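Workshop Newsletter
Machine notes: keeping Badside in order

Badside is the two-armed machine we run in the flat at Sinano. It has been on household tasks there since May, mostly fridge doors, bottles and putting things away, and several readers have asked what it takes to keep it going between visits. Hatice Karakaya looks after it day to day, Seung-woo Yook does the calibration and software, and the mechanical repairs go to Ataberk Başaran at the Başaran bench. What follows is taken from their notes, with a few additions from me.

The machine was not designed for a flat. The base was first set up on a flat concrete floor with plenty of space on every side, and the first weeks in Sinano were mainly spent finding out where it could stand. The tiles are not quite level. The joints between them are enough to tip the base slightly if one foot lands on a joint and the others do not, and a small tip at the base becomes a large error at the end of an arm. Seung-woo now checks the base with a spirit level every time it is moved, even if it has only gone from one side of the room to the other. He packs the feet with thin nylon shims and writes the position in the log.

The fridge is the harder of the two regular stations. The door has to be opened by hand or by the machine and then stay where it is put, and the arms have to work down and across it without catching on the shelf edges. We lay plastic sheeting on the floor first. It protects the tiles and makes dropped screws easier to find, but it does ruck up under people's feet and has to be pulled flat again before the arms are switched on.

For the contact check, the door is opened wide and the left gripper is brought slowly up to the inner panel, low down, below the door shelves. The panel is smooth there and gives very little. Seung-woo reads the force figure as the finger meets the plastic and compares it with the last one in the log. If the two are close he carries on. If they are not, he looks at the finger mounting before he touches any settings, as a loose finger will give a wrong figure every time and no amount of adjusting will cure it. The right arm is held back during this, with its fingers pointing down, so that there is only one thing moving near the door.
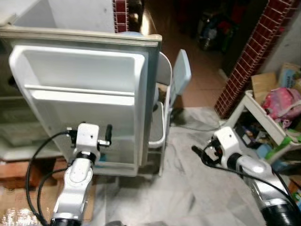 Cables

Most stoppages on Badside have been cable faults. The cables leave the gripper in a loop and run back along the arm. The loop has to be long enough for the wrist to turn fully and short enough not to hook on a door bin or a bottle. We have had it wrong in both directions.

In May the left-hand loop was too short. It pulled on the plug each time the wrist went past a certain angle, and the gripper camera dropped out for a moment and came back. It took Hatice two days to find, as the fault never showed when the arm was still. She found it in the end by holding the plug between her fingers while Seung-woo turned the wrist a little at a time.

The present arrangement is as follows. The cable is clipped at the gripper body, left free through the wrist, and clipped again on the first fixed part of the arm below it. Clips are hand tight only. Nothing is taped at the joint rings. Tape was tried and left glue on the arm, and the glue collected hair and dust from the floor.

Before each session Hatice runs both wrists from one end of their travel to the other with the grippers empty and watches the loops. She also feels along the cable jacket for flat spots. A cable with a flat spot is changed that day and the old one is cut in half before it goes in the bin, after one was fished out by somebody and put back in the spares box.

Fingers and grippers

The black fingers are the parts that wear. They are held on by 2 screws each, and the screws work loose with repeated closing. Ataberk has marked each screw head with a line of paint that carries over on to the finger, so that a turned screw shows at a glance. We were sceptical about this and it has worked well.

Fingers are wiped with a damp cloth after any session with food or bottles in it. Oil is the main nuisance. A finger with a film of cooking oil on it will hold a box without trouble and let a bottle slide, and the person watching will then spend half an hour blaming the grip setting. We use washing-up liquid in warm water, then plain water, then a dry cloth. Solvent is not to be used. It turned one set of fingers hard and shiny and they had to be thrown away.

The camera in the gripper housing needs its own cloth, kept in a bag. Please do not use the finger cloth for it.

Ataberk changed the left gripper's drive belt at 981 hours. It had not failed, but it had stretched enough for the fingers to close slightly off centre. He would like to see the belts again well before that next time and has put a note in the log. The job takes him almost 100 minutes with the gripper off the arm. He does not recommend doing it in the flat, where there is nowhere to put small parts down.

The table check

After any work on the arms the machine goes to the folding table before it goes back to the fridge. The table is light and it moves if it is knocked, so the first thing is to see that its legs are fully locked. The bottles are then stood in a row towards the far side, with gaps between them wide enough for the fingers.

We use whatever bottles the kitchen has, and choose them to be unlike each other. A short round one, a tall soft one with a nozzle, a small honey bottle and a large ridged one make a good set. The squeeze bottle is the most useful. If the grip is too strong the sides go in and you can see it from across the room. The honey bottle tests the height, being low enough that a badly set arm will close on the cap. The large one tests the wrist, which has to hold level under the weight.

Each bottle is lifted, held and put back, first by one arm and then by the other where both can reach. The log sheet has space for a pass, a fail and a remark. Hatice would be grateful for more remarks. "Failed" on its own does not tell her whether the bottle slipped, tipped or was never reached.

Family life goes on while this is done, and people should be told before the arms are switched on. Anyone near the table needs to know where the stop button is. Hülya Taşdemir has moved it from the base to a long lead so that it can be kept in the hand, and this is now the rule for every session.
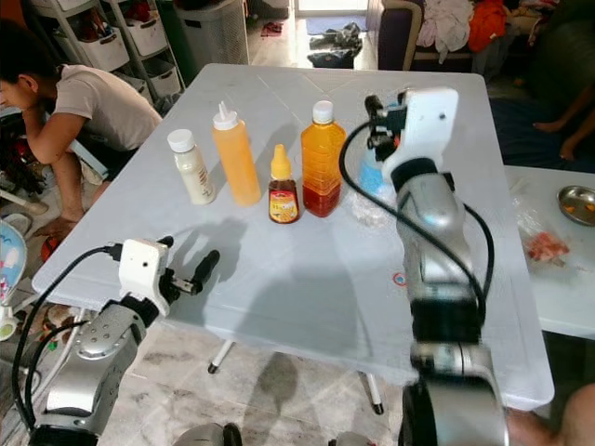 Sinano, 2022-10-12

Melahat Sezer has been over the log with Hatice and the following changes take effect from the next session.

The levelling check is to be signed by whoever does it. Until now it has been initialled by Seung-woo whether he was present or not.

The spare cables have been sorted and labelled by length. The short ones are for the bench only and have been taken out of the flat. If you find one there, send it back with Ataberk.

Finger screws will be replaced each time the fingers are changed. The old ones are not to be reused, even if the threads look sound. There is a new box of them on the top shelf of the spares cupboard, and the person who opens the last packet should tell Hülya, who does the ordering.

The right arm still makes a faint ticking sound near the top of its travel. It has been there for 4 weeks. Ataberk has listened to it twice and thinks it is a cover touching a joint ring, but he would like the cover off before he says so for certain. Until then the right arm may be used at the table and is to be kept at low speed at the fridge. If the tick becomes louder or turns up anywhere else in the movement, stop, note the position and ring the bench.

Log sheets are running low. Melahat is having more printed, with a wider remarks column.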